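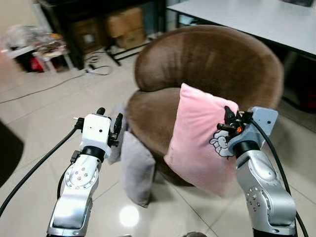

The Serero lounge program has now finished its second quarter with your support, and we are glad to say the crew is still smiling. The job we gave the two-armed unit is a humble one: putting the chairs right between guests. With one gripper closed on the corner of the pink rabbit cushion, it is doing the sort of stooping work our attendants used to do 15 times a shift, and their backs have noticed.
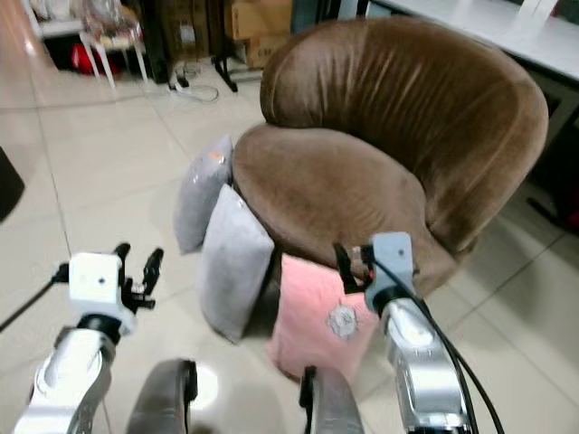

DROSELL, Jul 3, 2020

Since April the Drinetti software has logged 3,000 cushion moves, 2,000 of them with an attendant standing by. Two attendants have moved to the front desk for part of each shift, which they asked for, and their pay and hours have stayed the same. We did hear some worry early on (and fair enough!), so we now hold a short talk before every schedule change. Soft, floppy cushions are still slow going, and people step in when a grip slips.
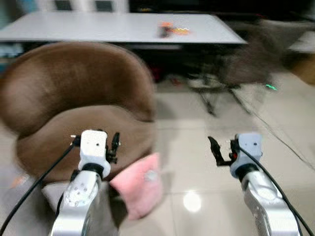
Tub chair with pink cushion, Serero lounge program

Next quarter we would like to train the evening crew at Seok, if the remaining funds can be carried over.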